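Saturday, November 24, 2018
By the Sarkano group

3.2 Showing the task by hand

We were happy to let people teach with their own two hands, a gripper in each, and we gave them all the time they liked to settle in before we kept any of the 309 demonstrations.
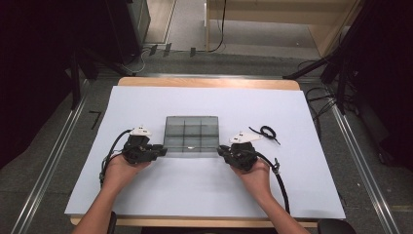 Figure 2. Hand-held grippers at either side of a divided organizer box.

Each person practiced for 14 minutes first, and most were chatting away by the end of it.

© Riltivari | Contact | Back to top
32 shares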